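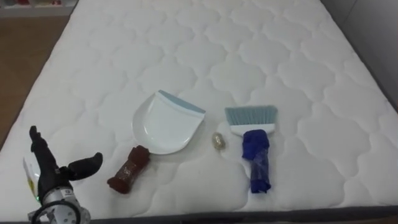

A pleat is a kind of memory: a talk with Lucrezia Sartori

Lucrezia Sartori has been making pleated skirts in Flemum for 12 years. Her workshop, Gentile, has two rooms over a bakery, and when I came at four in the afternoon she was still cutting.

She learned the work at Bindus, a house which made mostly stage costumes. "They gave me the hems," she says. "For one winter I did only hems. I was very angry and then I was very good at hems."

Her new collection is called Floline and it comes out in March. It has 13 pieces, all of them in wool or silk, and all inspired by the narrow pleated dresses of the years before the First World War. I asked if she copies old patterns. "No, I look at them and I close the book. The women then had another posture. If I copy exactly, my customer cannot sit in a car."

One evening skirt has up to 176 pleats, each pressed between two sheets of folded card. The card moulds she makes herself, and she doesn't lend them. The price of this skirt is 440 euros, and I say to her that for so many hours it is not much.

"My sister says this also," she answers. "But I want to see the skirts in the street. In a museum I have seen enough of them."

About synthetic fabric she is less strict than I expected. Polyester keeps a pleat much better than wool, she admits, and for travelling she wears it herself – "but please write that it was a present".

After Floline she would like to try coats. The cloth is already ordered, a heavy navy wool, and she does not know yet if it can be pleated at all.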